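Murlow Workroom Terms: data card

Version 2, February 11, 2025
Maintainer: Reiko Maruyama
Source sites: Welten, Oshima

Summary

Murlow Workroom Terms is a plain text set of short written records on what is found in a shared workroom: wall markings, brackets and bars, work clothing, badges and cords, soft furnishings, and surface finishes. Each record covers one item and uses a fixed list of words. The set was made so that the two sites could search each other's room records without translating between local habits. Before version 2, Welten filed any flat metal part under "plate" and Oshima filed the same part under "bracket". 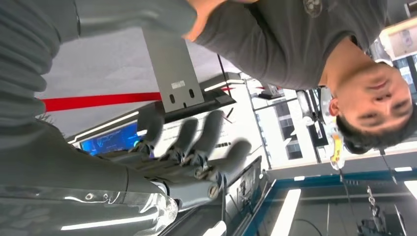

3 min read

Item groups

fittings: brackets, plates, bars, rails, shelf supports. Record the material, color, face shape, direction, and what the part is mounted on. A flat gray metal bracket with two long slots near one end, fixed to a black bar, is entered as bracket / metal / gray / flat / slotted / on bar. The number of slots goes in the note field. A small white sticker just above the slots is entered as label / white. If the sticker can't be read, leave label_text empty.

wall_ceiling: painted surfaces and stripes. A red stripe on a pale surface is stripe / red / on pale. Use wall_or_ceiling when the record doesn't settle which one it is. Do not pick one because it seems more likely.

clothing: T-shirts, sleeves, work jackets. Color is taken from the short list (see colors.txt). A small circular logo on a dark gray T-shirt is logo / circular / small. Logo owners are never recorded.

badge: lanyards, cards, clips. Two-color badges keep both colors in alphabetical order, so white-yellow and never yellow-white. The cord is a separate line with its own color and thickness.

textile: anything ribbed, quilted, folded or draped where the object itself is not known. A gray ribbed fabric with soft horizontal folds stays in textile. Do not move it to clothing or furniture on a guess. This was the most common correction in the July pass.

File layout

records.csv, one line per item
colors.txt, allowed color words
finishes.txt, allowed finish words
sites.txt, site codes
changes.txt, edits since version 1

records.csv has 9 columns: id, site, group, item, color, finish, mounted_on, label_text, note. Encoding is UTF-8. Empty cells are empty, with no dash and no "n/a". The importer in Graturum reads a dash as a value.

Finish words

Finish is recorded separately from color. The allowed list has 19 words, most of them for metal and plastic. The ones that cause trouble are glossy, matte, clear and translucent. Glossy and matte refer to the surface. Clear and translucent refer to what passes through it. A part can be both glossy and clear, and in that case both words are entered, surface word first, with a space between them.

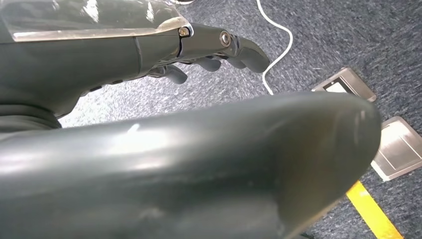
Highlights are not a color. A dark gray curved surface with soft white highlights along its top is gray-dark / glossy. Version 1 had 20 records where the highlight had been entered as a second color, giving "gray-white". All were corrected by hand and are listed in changes.txt under the old ids.

Charcoal was removed from colors.txt in version 2. Use gray-dark. Brass-colored and silver remain as color words only and say nothing about the metal.

Personal data

No names, faces, badge numbers or job titles are stored in records.csv. A badge record stops at color and cord. Hair, skin and age have no fields, and text of that kind found in the note column is deleted on import.

Known gaps

Oshima has no records in the textile group.
The mounted_on column is empty for older Welten bars.
Stripe width was dropped, as the sites measured it differently.
Floor markings are out of scope until the color list for tape is agreed.

Corrections

Send the record id, the column and the new value to the maintainer. Corrections without an id are held until the next version.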